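Place setting (bowl and saucer)

A bowl-and-saucer setting is a way of laying one person's place at table with a small bowl, a saucer beneath it, a short spoon and a pair of chopsticks. It is used for soups, rice porridge and sweet dishes served in small helpings. The saucer catches drips and gives the spoon somewhere to go between mouthfuls. Before the meal the spoon is often left standing in the bowl. 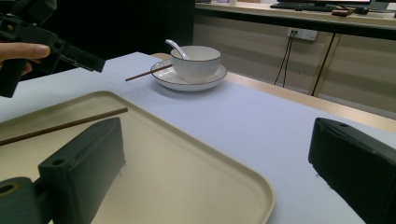 Ribbed white bowl with spoon on a dark-rimmed saucer; a chopstick lies on the tray in front.

Bowls for this purpose usually hold between 150 and 200 ml. Ceramic is the most common material, and many sets are plain white with a thin line at the lip. The ribbing found on some bowls was at first a pressed pattern, later copied in moulds. The Wemcombe pottery sold a ribbed set of 9 pieces until its closure, and Marjorie Entwistle's handbook of tableware lists it under "small services".

Chopsticks may be laid beside the bowl, on a rest, or on a separate tray. The tray is the usual choice in canteens and at home when the table has a cloth – it is carried in with the setting and taken away with it.

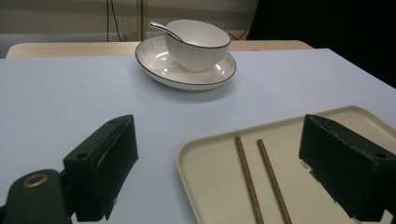 Wooden chopsticks are washed by hand and dried upright, as long soaking raises the grain. Glazed bowls and spoons can be stacked once dry, though spoons are better kept in a drawer or jar.

See also: Soup spoon; Serving tray; Table linen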